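Counter Shift

Seven in the morning and the Flotiten was already at it. Arm up, arm down. I hadnt had coffee.

Zileo leased it to me for 300 a month, cancel whenever. "Clears a kitchen counter," the ad said. Didn't say how long that takes. My grandmother cleared hers with one forearm and a dish towel, ten seconds, talking the whole time.

I stood in the doorway of the Duggan Street place and watched. Job one: the long thin thing on the marble. Pick it up. That's all. A kid could do it. 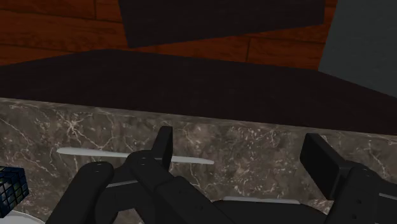
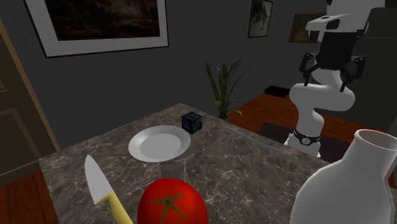

Come on, I said. Out loud, to a machine.

It thought. You could tell it was thinking because the fan got louder. Then the fingers closed on nothing, opened, closed on nothing again. Attempt 200, the app told me. Proud of it, too, little green check mark.

Called Tostel, the support line. Hold music. A voice said most units get teh hang of it by attempt 1,000.

"And then it does the dishes?"

"Then it does that counter, sir."

I hung up. Rolled up my sleeves, reached in past the fingers. The arm stopped dead. Waited for me, polite as a waiter.

I pulled my hand back.

Go ahead, I told it. Attempt 201.

The fan got louder.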